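## Review: Selinetti Hand-Held Gripper Pair, Hanum Open Day

The Hanum open day in January offered visitors a demonstration of the Selinetti gripper pair, priced at 470 dollars. The task was cloth handling on a bed, with a tool at each end of a blue garment.
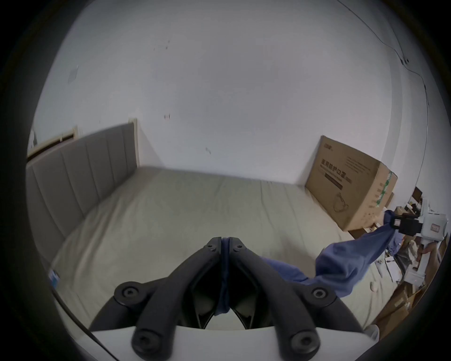 Kodikara wrote in reply that thin cotton is the easy case, and asked whether a heavy towel had been tried. It had not.

Each visitor was given 20 minutes. The grips were comfortable, and the controls required little instruction. The printed guide was less satisfactory and should be revised.

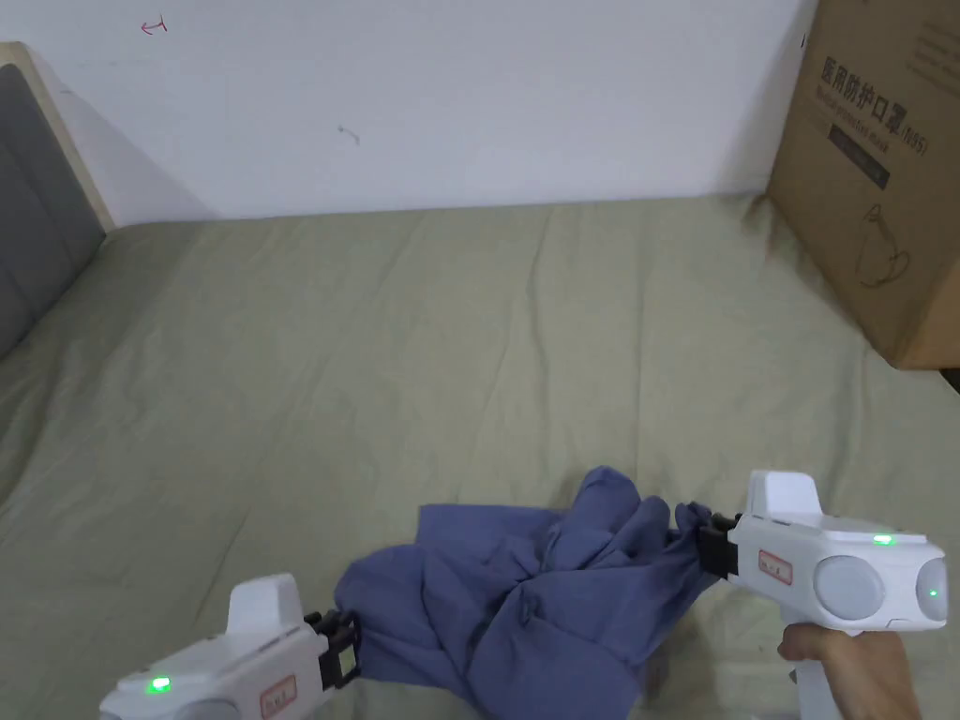 *Selinetti pair holding blue cloth at two points.*

The closing action is firm, although small adjustments take practice.

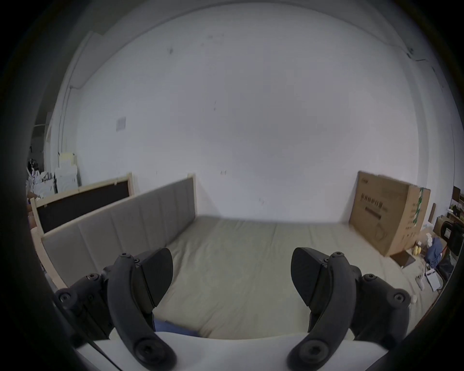
Replacement finger pads are sold separately through Grurnwood. The pair is recommended for teaching use, subject to a longer trial with heavier fabrics.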